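The Lavusside Courier ran its last comic strip in November, and the only complaint came from a dentist. He wanted to know how the parrot story ended. So did Zerrin Eren, who had drawn the parrot for 11 years and hadn't decided.

Her originals, 813 of them, live in flat drawers above a shoe shop in Ankrah.

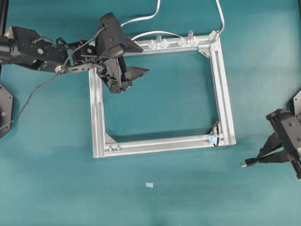
What does a newspaper strip original sell for?

Less than the frame, usually. Eren's go for the price of a decent lunch, and one buyer asked if lunch was included.

She inks with a brush, badly at first and then suddenly well. The change comes in the fourth year, when she ran out of nibs.

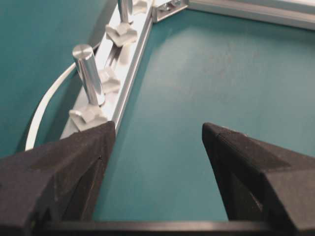 The parrot goes to press

Grurnis, a small publisher with large opinions, is collecting the strips in 4 volumes. The first printing is 3,000 copies - a figure Eren calls "a threat."

She is redrawing only the lettering, which she always hated.

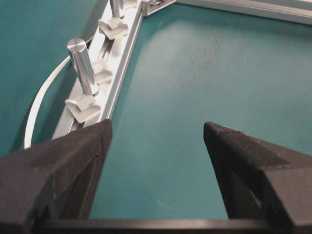
The old balloons were cramped, and the parrot talked too much. In the new ones he still does, but with margins. Volume one ends mid-sentence, and the dentist has already ordered it.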